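Real Lives | First Person

I used to keep my good shoes in a bread bag. It's a funny thing to be fussy about when you're sleeping on your cousin's enclosed porch in April, but I'd bought them for interviews and I was not going to let the damp get them. I had over 30 applications out. I had one pair of shoes. You work with what you've got!

I'd been let go from Frandsen after the warehouse shut its night side, and I honestly thought I'd be back on my feet in a month. Then my marriage packed it in (long story, he'd tell it differently) and the rent went up, and the month turned into most of a year. I stopped answering my phone. If you've ever let the mail pile up because you can't face the envelopes, you'll know the kind of tired I mean.

My cousin was the one who drove me to Rekwood. I told her I'd go in for 23 minutes, the time left on the parking meter, and not one minute more. I'd pictured a lineup and a clipboard. What I got was Gülizar Kırmızıgül, who asked if I took milk and then talked to me about tomatoes. We didn't get near a form until my second visit. I think if she'd pulled one out that first day I'd have bolted.
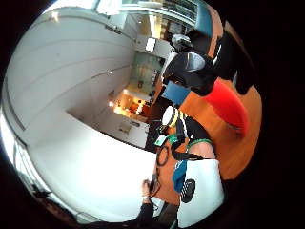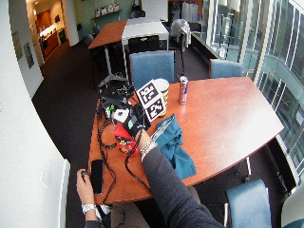
White wall, wooden table: two views.

She put me in with a group that met at four in the afternoon, a terrible time of day for me back then, all that evening still to get through. There were people in there who'd been through far worse than I had, and I spent the first couple of weeks feeling like a fraud. I said so out loud once. Mieke Brouwer, who was sitting next to me, laughed so hard she had to put her coffee down. Every one of them had thought the same thing, she said, and would I please pass the cookies.

Mieke and I ended up sharing a place out at Judholm, two bedrooms over a shoe repair shop, and neither of us slept the first night. It was too quiet! I got up and cleaned the oven. She heard me and came out in her housecoat and did the window ledges, and we had toast at some ridiculous hour and watched the street sweeper go by.

I won't pretend it's been all uphill since. I had a bad stretch the next winter, and I quit a job I shouldn't have quit. But I rang Gülizar before I'd even got my coat off, and that was new for me. The old me would have gone under the covers and stayed there.

These days I do the books at Rekov, mornings only, and I take the bus in with a neighbour who talks about hockey the whole way. I've got a library card and a favourite mug. My cousin has her porch back and has filled it with geraniums, and I go over for supper when she'll have me.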